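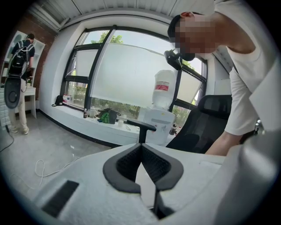

## Office helper wanted at Clestby, mornings, from August

We're looking for a friendly, practical person to help us keep our shared office in good order, and we'd love to hear from you whether you've done this sort of work for years or are just coming back to it after a long break.

Clestby is a shared workplace on the second floor at 71 Nastard Road. We have 24 desks, a small meeting room called Albers (after the street it overlooks) and a kitchenette that sees far more toast than it was ever built for. People come and go all day, chairs wander from one desk to another, and by the evening the place does look as if it has been properly lived in!

The job is mostly this:

- putting chairs back, wiping desks and armrests, and sorting out any that squeak or sink
- looking after the water dispenser: changing the bottle, cleaning the taps, and telling us when we're getting low
- raising the blinds first thing and dusting them now and then, as well as the window ledges
- emptying bins and running the dishwasher
- keeping the cupboard stocked with paper, pens and tea

A full water bottle is heavy, so please tell us if lifting is difficult. We can easily share that part out, and it certainly wouldn't put us off.

Hours are 7.30 to 11.30 in the morning, 9 mornings a fortnight, and we're fairly relaxed about swapping one for another if you have a school play or a dentist to get to. You'll have paid holiday, your own locker and as much coffee as you can sensibly drink.

To apply, drop a note through the door or ring the office on extension 229 and ask for the Clestby desk. A few lines about yourself will do nicely, and you're very welcome to come and have a look round first.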